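Re: Clearing off the book table before the Jendham swap
Posted to the Retthorpe Book Swap list, 13 February 2021

Hello again, dear swappers,

I meant to answer this sooner, but I wanted to have some books out on a table while I wrote so that I'd be talking sense. I've got the gray checked cloth down, the green one behind it, and a little stack on the right-hand end to think about.

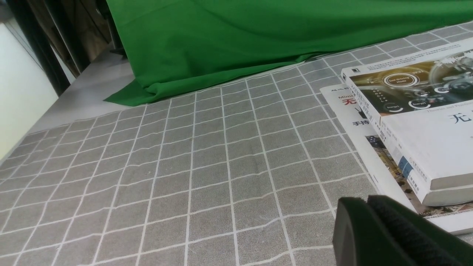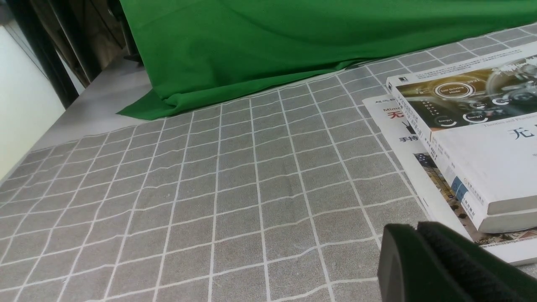
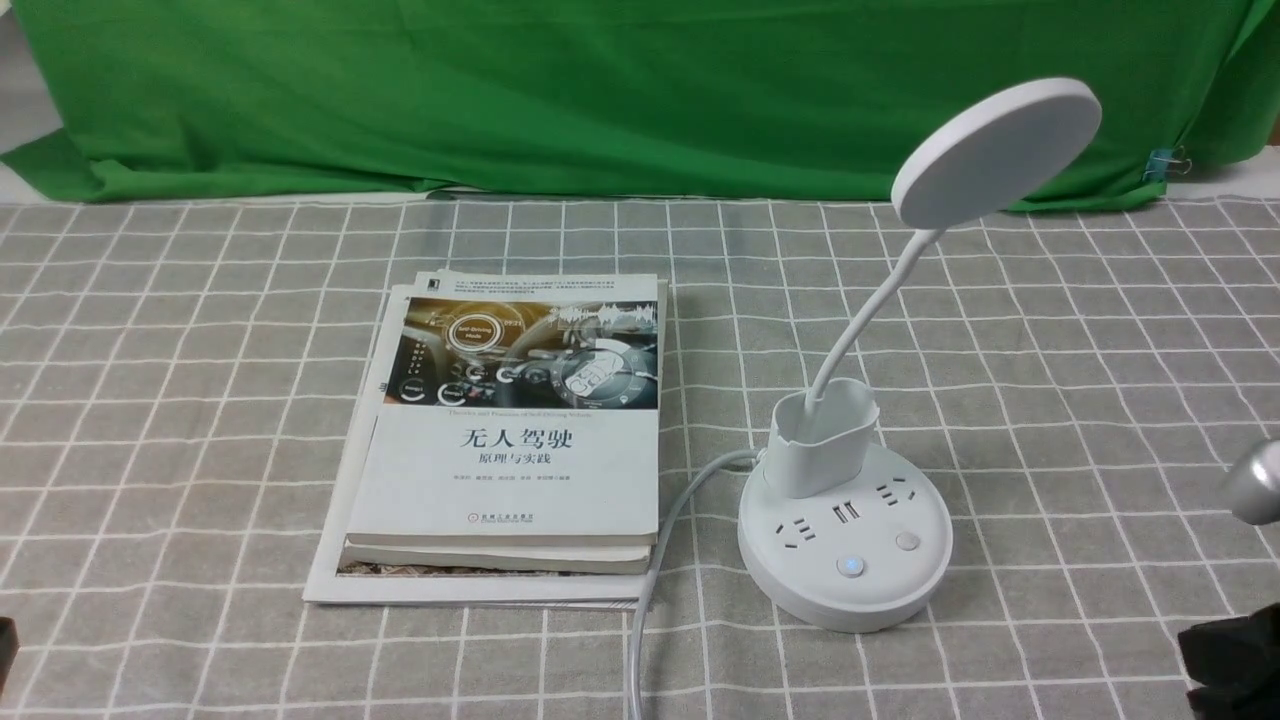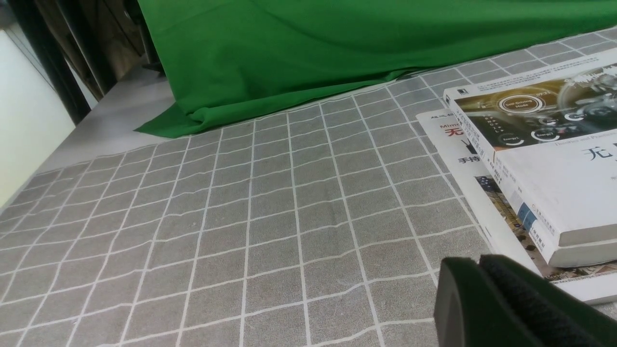
WHAT THE EARLIER MESSAGE SAID

> Hi all, I am new to the list and have taken on a table for
> the April swap in Jendham. I have never laid out a book
> table before. Do you stack them or stand them up? Does
> it matter what goes underneath? My mother always used a
> plain white sheet but I find the pale covers vanish on it.
> Also I have several books in languages I can't read and
> no notion where to put them. Any advice at all would be
> very welcome, and sorry if this has all been gone over
> before!

STACKING, CLOTHS AND THE REST

First of all, welcome! It has all been gone over before, many times, and we never mind going over it again.

I'm a stacker. Standing books up looks lovely for the first ten minutes, and then somebody takes one from the middle and the whole row goes over like dominoes (ask me how I know). Flat piles stay put. Keep them short, though, because people won't lift five books to get at the sixth. Put the widest one at the bottom and let it stick out a bit so its cover shows, and give the top spot to whatever has the nicest front. In my pile that's the Chinese paperback on self-driving cars, with a picture of a dashboard all in blues and golds. The title is 无人驾驶, and underneath it says 原理与实践, "principles and practice." I can't tell you if it's any good but it is a handsome thing!

As for what goes underneath, your eyes are right about the white sheet. White covers show up beautifully on gray, and I like a grid because you can line a pile up with it, or turn it on purpose if you want it to look casual. Mine never lies perfectly flat. I used to iron it the night before and I've given that up, as it ripples again the minute you lean on it. The green is only there to make a back to the table. A binder clip is plenty to pinch it with, and if the bottom hem puddles a little I leave it alone.

Now, the books you can't read. Please don't hide them in a box on the floor! The last time I did a count, for the Takács sale, we had 486 books come through and the ones in other languages were among the first to go. Put them right out with everything else, by subject if the pictures give you a clue, and tuck a slip of paper inside the front cover with the title in English if you can find someone to help. A car book goes with the car books. Whoever can read it will spot it from across the room.

One more thing and then I'll let you go. The Prollalska folks, who lend us the tables, have asked that we bring no more than 2 boxes each this time. I know that's hard on those of us with overflowing hallways, but the room is small and there were elbows in ribs last year. If you have more, write to me off the list and I'll see who has space to spare.

Do tell us how you get on, and if you'd like to borrow a cloth I have another gray one, a bit stained at one end but perfectly good with a pile of atlases on top of it.

Warmly,
your list keeper in Retthorpe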